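Oltoder Room Guides
Palomino round bin: set-up and use
Section 4. Fitting the liner and clearing the floor around the bin
Revised March 9, 2023

4.1 What this section covers

This section deals with fitting a bag to the Palomino bin, taping it if needed, picking up small scraps from a carpet, and changing a full bag. It applies to the open model without a lid. If you have the pedal model, read Section 5 first and come back to 4.5 for the floor.

The steps assume a bedroom or living room with fitted carpet. For kitchens and other hard floors, 4.5 can be shortened - a dustpan and brush will do most of the work.

4.2 Before you start

You will need:

the bin, washed and fully dry inside
one bag, 600 mm wide when laid flat
a roll of cloth tape
a pair of blunt-ended scissors
a vacuum cleaner with a hose and a narrow nozzle

The bin measures 286 mm across the rim. Tollance liners in the medium size fit it with enough left over for the fold. Bags from other makers can be used if they are the same width or wider. A bag that is only just wide enough will split at the seam when the bin is half full.

Note: Square-bottomed bags sit badly in a round bin. Push the corners inwards before you open the bag out.

CAUTION: Keep bags and offcuts of plastic away from babies and small children. Put the unused bags back in a cupboard before you begin work on the floor.

4.3 Choosing where the bin goes

1. Stand the bin on a flat part of the carpet, near a wall but not touching it. Leave a gap of 40 mm so that the fold of the bag does not rub on the paint.

2. Look for cables. A lamp or charger lead running from a wall socket across the floor should pass well clear of the bin. Move the bin and leave the lead where it is, unless the lead itself is in the way of people walking.

3. Check that there is 1000 mm of clear floor on at least one side. You will need it for kneeling, and for drawing the bag out sideways when it is full.

4. Press down lightly on the rim. If the bin rocks, turn it a little or move it off the join in the carpet.

CAUTION: Do not stand the bin against a heater, or under curtains that reach the floor.

4.4 Fitting the bag

1. Shake the bag open. If the two sides cling together, rub the top edge between finger and thumb until they part.

2. Lower the closed end into the bin and push it down to the base with a flat hand. Air will come up past your wrist. Let it out before you go any further.

3. Draw the top of the bag up evenly and fold it outwards over the rim. The fold should come down the outside by 40 mm all the way round. More than this does no harm, though it uses up depth.

4. Hold the bag with one hand on each side of the bin and turn the bin a little at a time, pulling the folds flat as they come round to you.

5. If there is slack left over, gather it at the back of the bin and either knot it or tape it. Knotting is quicker. Tape is easier to undo and leaves the top of the bag in better condition for tying up later.

6. Put a small piece of rubbish in and check that the bag does not slide down. If it does, take it off and start again from step 3.

Taping the edge

Thin bags and bags that have been stored for a long time tend to creep back over the rim. A length of tape along the upper edge will stiffen it.

1. Do this before the bag goes into the bin, with the bag laid flat on a table.

2. Cut the tape a little longer than you think you need. Lay it along the edge with half its width on the plastic, then fold the other half over to the inside.

3. Smooth it from the middle outwards. Wrinkles do not matter much here. Gaps do, as the bag will tear at the first one.

Note: Do not stick tape straight on to the bin itself. The glue turns yellow and is tiresome to remove. If it has already happened, warm water and washing-up liquid will shift most of it, and the rest can be rolled off with the thumb.

4.5 Clearing scraps from the carpet

Torn packaging, foil, bits of film and short ends of tape are the things most often left on the floor after unpacking or craft work. They are light, they catch in the pile, and they move as soon as you walk past them. Pick them up by hand first and vacuum second.

1. Turn on the main light. Shiny scraps show up best when the light falls across them, so a lamp put down on the floor at the far side of the room will help if the ceiling light is weak.

2. Bring the bin to the mess if the mess is more than an arm's length away. Otherwise leave the bin where it is and work outwards from it.

3. Pick up the large pieces nearest the bin and drop them in. Push them well down. Film and foil will spring back up and roll over the rim if they are left on top.

4. Move on to the skirting board and work along it in one direction. Scraps tend to collect where the carpet meets the wall. Use your fingertips, as a nozzle will often only press them further into the gap.

5. Go along any cable lying on the floor. Lift it, pick up what is underneath, and lay it back in the same place. Do not pull on the plug end.

6. Check along the base of the bed or sofa. Run a hand under the front edge if there is a gap.

7. Look at the pieces of tape separately. A piece lying sticky side down should be peeled up slowly from one corner. If it pulls at the pile, hold the carpet down with two fingers close to the tape and peel back over itself.

8. When the floor looks clear, walk to the doorway and look back at it from there. Pale scraps on a beige carpet are easy to miss from directly above.

9. Vacuum the whole area with the ordinary head, then go along the skirting with the narrow nozzle.

CAUTION: Do not vacuum long strips of film or tape. They wind round the brush bar and may stop it. Switch off at the wall and unplug before cutting anything free.

Note: On Zelholm carpets with a looped pile, never pull a scrap that has snagged. Snip it off level with the loops.

A bin beside a wall, with scraps to be picked up, and a bag with a taped edge: 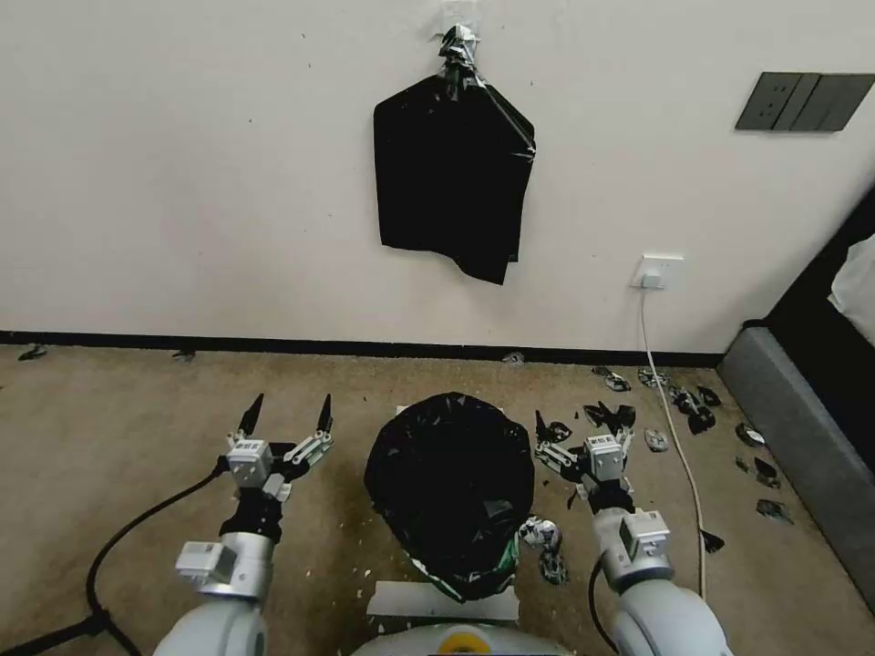 Scraps on carpet, with some close to the wall and others near a cable:
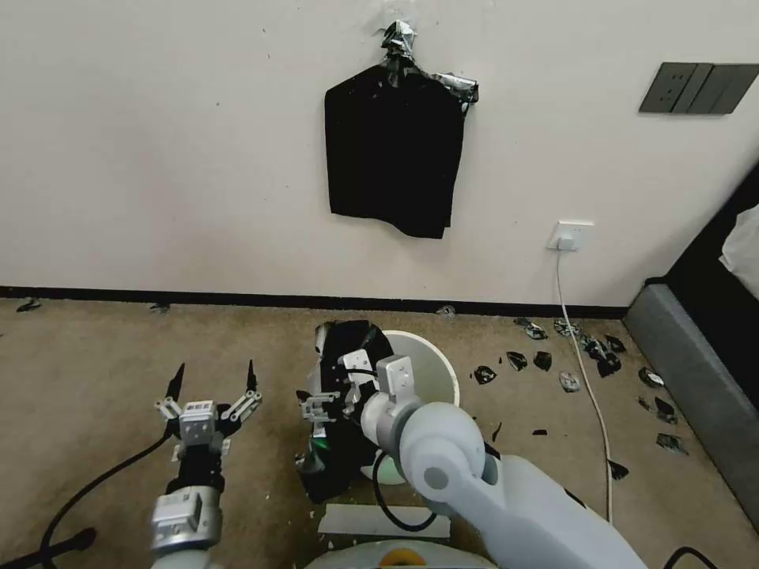

Black bag over the rim, silver tape along its upper edge:
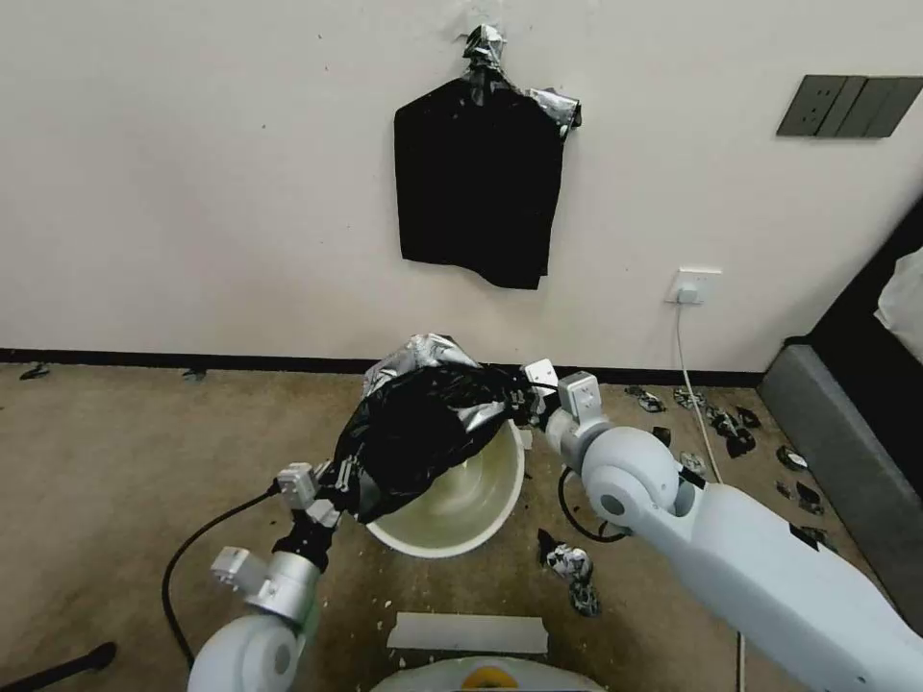

4.6 Taking out a full bag

Change the bag when it is three-quarters full. Past that point there is not enough plastic left above the rubbish to tie.

1. Press the contents down with a folded newspaper. Do not use your hand. Broken glass and staples find their way into bedroom bins as well as kitchen ones.

2. Undo the knot or peel off the tape at the back of the rim.

3. Lift the fold clear of the rim all the way round before you pull. Take hold on opposite sides and bring both hands up together. If the bag sticks, the air underneath cannot get in - tilt the bin and ease one side up first.

4. If it still will not move, lay the bin on its side on the clear stretch of floor and draw the bag out along the carpet.

5. Twist the top, fold the twist over and tie it. If the edge has been taped, tie below the tape. The taped part is too stiff to hold a knot.

6. Carry the bag by the neck with one hand under the base. Do not drag it over the carpet once it is out of the bin.

7. Look inside the bin. Wipe out anything that has leaked, let it dry, and fit a new bag as in 4.4.

4.7 Common problems

The bag slips down inside the bin.
The fold is too short, or the slack has not been gathered. Refit from step 3 of 4.4. If the bag is an old one, tape the edge.

The bag tears at the rim.
Run a cloth round the rim and feel for a rough spot left over from moulding. It can be rubbed down with fine sandpaper. Wipe the dust away afterwards.

The bin tips when a bag is pulled out.
Hold the base between your feet, or ask someone to steady it. A flat stone or a bag of sand under the liner will help if the bin is used mainly for paper and other light rubbish.

Scraps keep turning up days later.
Look under the furniture and inside the hose end of the vacuum cleaner. Small pieces also travel on socks. Repeat steps 4 to 6 of 4.5.

The inside of the bin has gone yellow.
White and cream plastic will do this over time in a sunny room. It does not affect use. Scouring powder will not bring the colour back and leaves scratches that hold dirt.

4.8 Spare parts and bags

Medium liners are sold by the roll, or in a trade carton of 1000. Quote the rim size, 286 mm, when ordering. Tollance liners bought before the change of packaging have a blue core and are the same width as the present ones.

Replacement bins are supplied without a bag. For lids and pedals, see the parts list at the end of Section 5.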